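The Second Life of the Coffee Corner

For most of the last century, coffee at home needed one spot on the counter and one plug. The can of grounds sat in a cupboard, the filters sat on top of the can, and the mugs were wherever the other dishes were. People who grew up in those kitchens remember the smell more than the equipment.

Guadalupe Alvarado remembers both. Her parents ran a lunch counter in the small town of Hodness, and the coffee there was made in a steel urn that was filled before sunrise and emptied by two in the afternoon. At home they drank instant. "My father said he didn't want to work when he got home," she says. "He boiled water, he stirred, he sat down."

Alvarado is now a kitchen planner, and a large part of her week goes to a thing her father would not have understood: the coffee corner. Clients ask for it before they ask about the stove. They want a place for beans, a place for cups, a drawer for the small tools, and enough room that two people can stand there in the morning without bumping elbows. Some come with measurements. Others come with a folder of pictures and no idea how deep their counter is.

She starts by asking what they drink, and how many cups, and who gets up first. A couple who both leave the house at six need something different from a retired man who makes one cup at ten and reads until noon. Then she asks what is on the counter now.
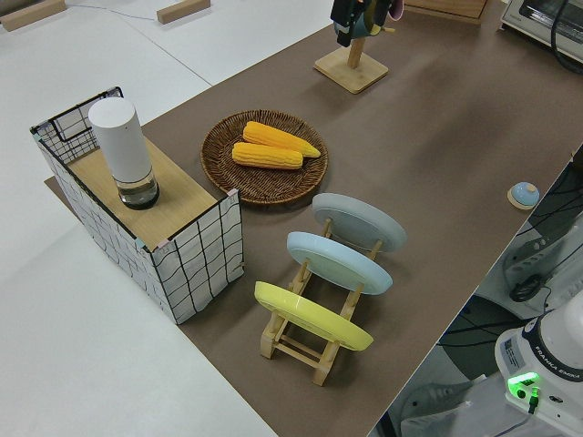
The answers tend to be long. Alvarado once helped a family in Hodness clear out their kitchen ahead of a remodel and found four ways to make coffee, three of them in boxes that had not been opened since a move. They kept the oldest one, a dented stovetop pot made by Bralletti, and gave away the others. The new corner was built to fit the pot.

Trays, boxes and boards do a lot of the work in these spaces. A tray makes a loose group of things look settled, and it can be lifted out of the way when someone needs to roll out dough. Woven mats have come back for the same use, along with small raised stands that put the sugar at a better height. Alvarado likes them because they cost little and can be changed. She is less fond of built-in cubbies, which are sized for whatever machine the owner has that year.

"A machine lasts five years if you're lucky," she says. "The cabinet is there for thirty. I've pulled out a lot of cabinets that fit a machine nobody makes now."

The drawer question

Ask a group of planners what makes a coffee corner work and they will end up talking about drawers. Levente Lengyel builds them. His shop is behind a tire store on the edge of town, and he makes boxes, racks and single drawers that sit on top of a counter, for people who rent or who don't want to touch their cabinets.

Lengyel learned the trade from an uncle and worked for years on full kitchens. He moved to small pieces after his back gave out. A counter drawer weighs little enough to carry under one arm, and he can finish two in a day if the glue behaves.

His customers used to ask for deep drawers. He now talks them out of it. In a deep drawer the spoons end up under the filters and the filters end up under the tea. He makes most of his 4 inches tall on the inside, with no dividers, and tells people to put in only what they touch every morning. The rest can live in the pantry.

He has opinions on handles too. A knob catches sleeves. A cut-out in the wood does not, and there is nothing to come loose. He sands the inside edge of each cut-out by hand, which takes him longer than cutting it, and he says it is the part people notice first even when they can't name it.

The finish matters more than most buyers expect. Coffee stains light wood quickly, and a drawer that lives next to a kettle gets steam on it several times a day. Lengyel uses an oil made by a company called Kuruc and puts on three thin coats. Customers are told to add another coat each December. He guesses that half of them do.

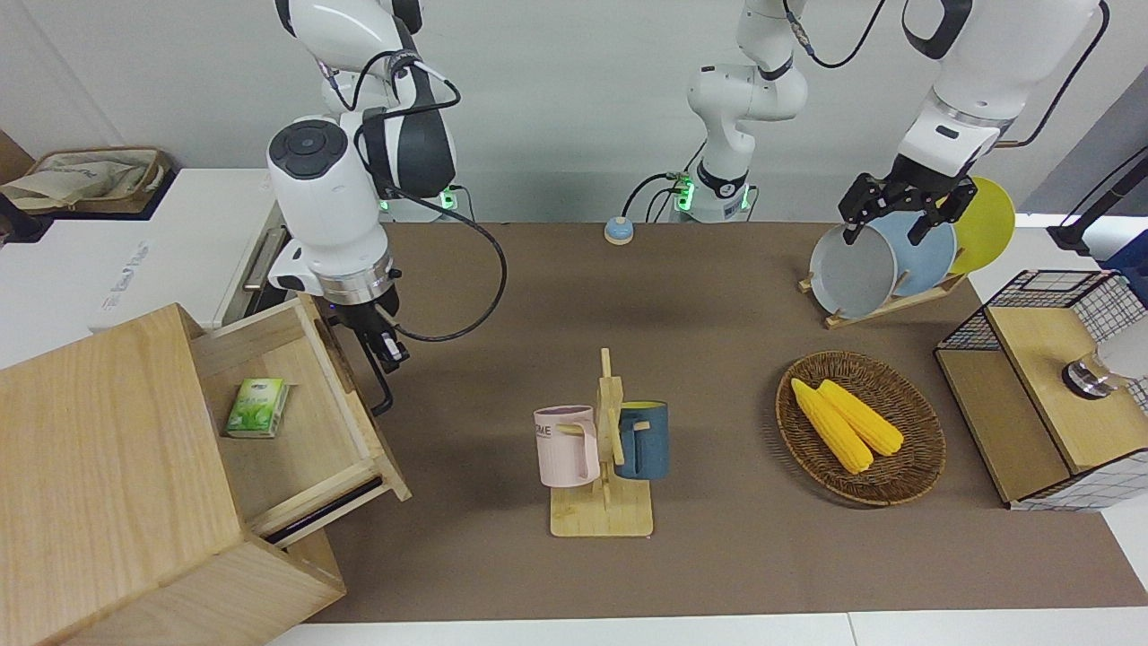

Where the mugs go

Desmond Gallagher and Annelore Eichhorn have been married for 21 years and have disagreed about mugs for most of them. Gallagher wants them on a stand on the counter. Eichhorn wants them behind a door.

His case is simple. A mug on a stand is in reach, it dries well, and it takes up less space than a row on a shelf. He grew up with a mug tree in the kitchen and assumed every house had one. When they moved in together he bought one in the first week, and it has come with them through three apartments and a house.

Her case is dust. She also points out that a stand holds only so many mugs and that he keeps buying them. At last count they owned 13, and that is after she took a bag to the thrift store while he was visiting his brother. He noticed the same evening.

They hired Alvarado two years ago, and she did what she often does with couples, which was to give each of them part of what they wanted. The stand stayed, in the corner farthest from the stove, where grease from cooking doesn't reach it. The extra mugs went into a cabinet with a door. Every couple of weeks they trade a few from one place to the other, so none of them sits out long enough to get dusty.

The mug tree has had an odd history. It was in nearly every housewares catalog for a time, then dropped out of fashion when larger mugs came in and no longer fit on the short pegs. Newer versions have longer arms and a heavier base. The weight is worth checking in the store. A light stand will tip when the mugs are all on one side, and people tend to take from the side that is nearest.

Gallagher hangs his by hand. He starts at the bottom and works up, going from one side to the other. Eichhorn has never seen him do it in any other order.

What the shops say

Friederike Ehlers has run Maveo, a housewares store with creaky floors and a good stock of kettles, since she took it over from her aunt. She keeps a shelf near the register for coffee things, and she has watched it change. Grinders sell well all year. Glass pots sell in the summer. Storage jars have overtaken both.

She thinks the jars are selling because people buy beans in larger bags than they used to and don't want the bag on view. She recommends a jar that closes tight and holds no more than a week's worth. Glass looks good but lets in light, so it belongs in a shaded spot or in the cupboard. A clear section is handy for seeing how much is left, and she sells a good number of jars for that feature alone.

She tells customers to live with a bare counter for a few days before they buy anything. Most come back wanting less than they had planned on. One woman came in for a full set of matching canisters and left with a spoon.

Ehlers has her own corner at the back of the store, on a table that used to hold the gift wrap. There is a kettle, a cone, a jar and a cup with a chip in the rim. She makes coffee at eight, an hour before opening, and again at three. Regulars know the second time and some of them plan their shopping by it. 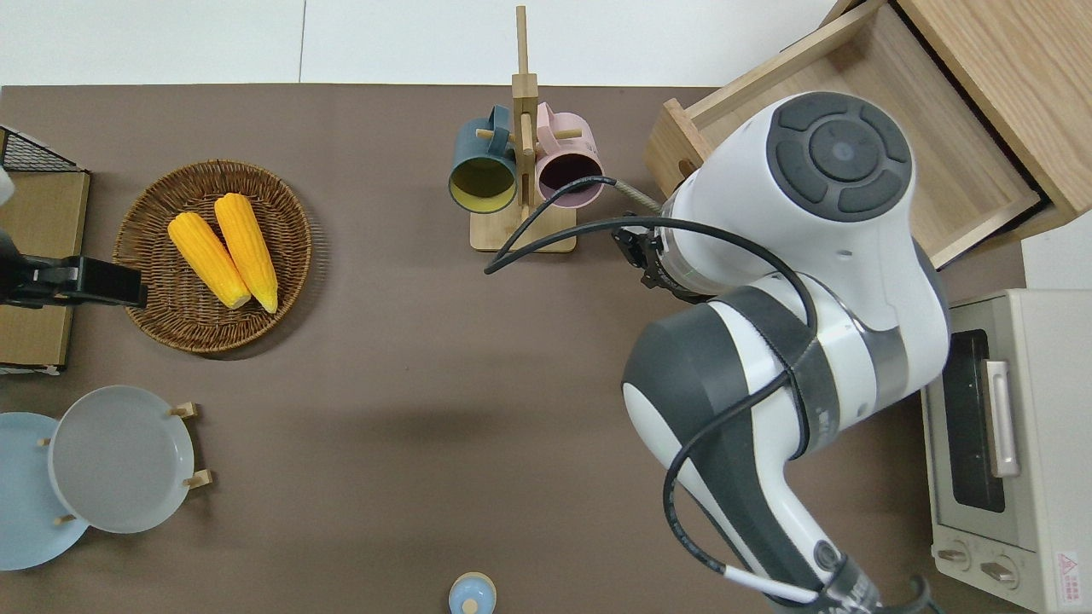

Setting one up

Pick a spot near an outlet and within a few steps of the sink. Keep it away from the stove if you can, and out of direct sun if the beans will be there.

Measure the space under your upper cabinets before you buy a machine. Many need to be filled from the top, and a machine that has to be dragged forward every morning will leave marks on the counter.

Put the things you use daily in front and at hand height. Anything you use once a month should go somewhere else.

Leave an open patch at least as wide as a dinner plate. You need it for setting down a hot pot, and for the mail that will land there anyway.

Wipe the counter under the stand and the tray once a week. Sugar gets under both, and in warm weather the ants will find it before you do.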